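Shop News | Toys & Games

Rainy day rescues, and a puzzle I can't stop doing

Hello again from behind the counter! It's been a busy few weeks here and I've got a pile of new boxes to tell you about, so put the kettle on.

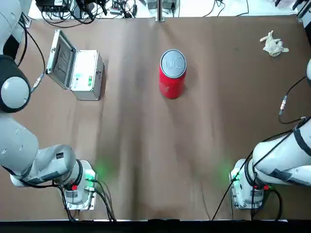
First up is the Kusico marble puzzle, and I'm going to admit straight away that I opened one for myself. You get a folding board and a deck of challenge cards, and the idea is to get your marble from the top corner to the cup at the bottom using only the pieces shown on the card. The first few are easy enough for a five-year-old with a bit of help. By the middle of the deck I was muttering. My nephew (he's eight, and very smug) did card 95 over breakfast while I was still stuck somewhere in the forties, and he hasn't let it go since.

What I like most is that it folds flat with everything inside. We've all had the toy where the box tears in the first week and the bits end up living in a mixing bowl. This one has a proper latch, and it went to my sister's and back in the trunk of the car without a single marble escaping. It's $29 and we have it in the red and the teal. The teal is going faster, so shout if you want one put by.

Next, the Sison felt farm is back in stock! A lot of you asked after it in April when we ran out, and I'm sorry it took so long. The shipment got split in two and the sheep arrived a good while before the barns, which made for a strange stockroom. If you left your name with Ilham Belhaj at the till, yours is already set aside with a sticky note on it. Please come and get it before the end of next week, as I'll need the shelf.

I also want to put in a word for the Wekus bath boats, which look like nothing much in the package. They're chunky, they float the right way up, and they come apart into two halves so you can scrub the insides. If you've ever squeezed a bath toy and had something black come out of it, you'll know why I'm so excited about that! Three boats to a set, for 18 months and up, and they stack, so they don't take over the side of the tub.

A quick one for grandparents and anyone else buying for a child they don't see every day: Janelle Marquez is doing our gift picking again. Tell her the age, what they're into and what you'd like to spend, and she'll pull a few things together for you to choose from. Last time I had her find something for a little girl who only likes snails. She came back with a snail lacing card, a snail stamp and a pop-up book, and I ended up buying all of it.

And then the sale shelf, by the front window. It's mostly Sullex wooden trains from last year's range, plus a few jigsaws with dented corners (all the pieces are there, only the box took a knock). Trains are half price. They run on the same width of track as the new ones, so you can mix them in with whatever's already under your couch.

Gift wrap is still free if you ask for it at the counter, in stripes or stars. We're nearly out of stars.

736 views | 8 comments | Share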